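Setting up a simulated wrist camera before you wire the arm

I built the Skadberg arm on a bench at the Strazds shared workshop, and the wrist camera gave me more trouble than the motors did. These are the steps I follow now, all done in simulation first. You need the arm model, the Vonico gripper files and a computer that can render a room.

Step 1. Load the arm and the gripper. Check that both fingers close toward the same center line. If one finger moves the wrong way, flip the sign on its joint axis and reload.

Step 2. Add the camera as a child of the gripper body, so it moves with the wrist. Point it along the fingers. Part of the gripper body should stay in view, as a fixed reference.

Step 3. Set the near clipping distance to 5 mm. My first value was 50 mm, and anything held in the fingers had a hole in it.

Step 4. Load a furnished room and a few household objects with printed labels. Start with one object. Set the finger force low and raise it until the object stays put when you turn the wrist.

Step 5. Close the fingers on the object and turn the wrist through its full range. Stop at several angles and save a view at each one. Look for fingers passing through the object, and for lettering that gets too small to read at the far end. 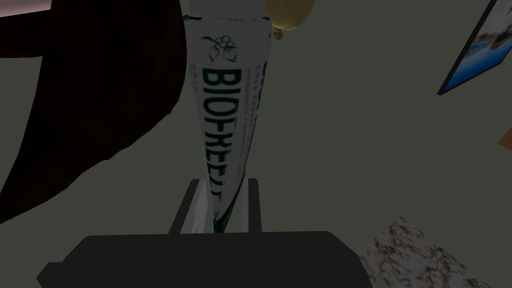 Does the simulated camera have to match the real one?

Field of view and mounting position should match closely. Resolution can be lower while you are testing grips.

Step 6. When the grips look right, run the full set. Mine was 3000 grasps and took almost 5 hours. Save the camera offset in the Brulano config file, and use the same numbers when you drill the bracket.

Afiq Wibisono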